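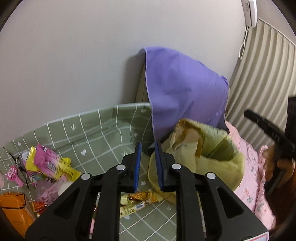

4.2 Do storage bins change how much people snack?

We doubt it. Britness claims that moving snacks out of sight cuts eating between meals by 35 percent, but that figure rests on 12 households and food diaries kept by the people being studied. Our own survey of 823 homes in Lellatcombe found no such gap. Homes that used an open fabric bin for candy and packaged snacks (Figure 3) reported much the same weekly purchases as homes that used a closed cupboard. Kwiatkowski and Drondow report a small drop in September, when school starts, and credit the container. Their paper has no comparison group, and we see no way to separate the bin from the calendar.

Figure 3. Open fabric bin with wrapped candy and other packages.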